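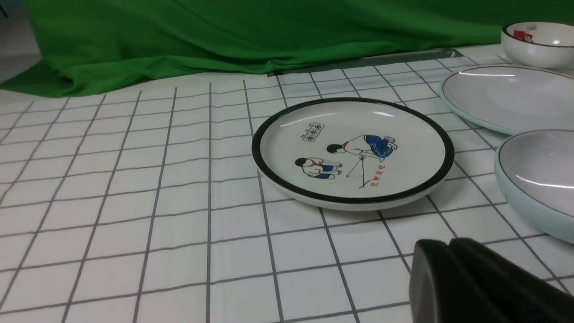

Frequently asked questions
Teaching sessions at the Starngate Workshop, Grerkthorpe

What is a teaching session?
A teaching session is a booked period in which a member of the public shows a robot how to carry out a household task. At present the tasks concern tableware: picking up a plate or bowl, moving it clear of its neighbours and setting it down again.

Do I need any experience?
No. Participants must be 16 or over and able to use both hands. All instruction is given on arrival.

What is the difference between hand guiding and remote control?
In hand guiding, you hold the arm by its grip and move it through the task yourself. In remote control, you sit at the Ila desk and work a pair of handles, which the arm follows. New participants begin with hand guiding and may move to the desk at their second session.

How long does a session last?
Sessions last two hours, with a break at the midpoint. Each participant is asked to complete 4 sets of demonstrations. Those who need longer may finish at a later date.

Why am I asked to repeat the same movement?
The robot learns from many versions of a task. Please approach the dish from a slightly different side each time, and do not try to copy your previous attempt exactly.

What happens if I make a mistake?
Release the grip or handles and tell the supervisor, who will mark the attempt. Failed attempts are kept separately - they are not counted against you.

What if something is broken?
Participants are not charged for breakages. Please do not collect the pieces yourself.

May I bring my own crockery?
Yes, by arrangement. Patterned and glazed pieces are welcome. Items of value should be left at home.

What is recorded?
The movements of the arm and the view from the camera at its wrist. Sound is not recorded. Please remove rings and watches before you begin.

How do I book or cancel?
Bookings are taken at the Chávez Building reception or by telephone on extension 2105. Cancellations require two working days' notice. Places for April are now open.

Page last reviewed: 2025-01-23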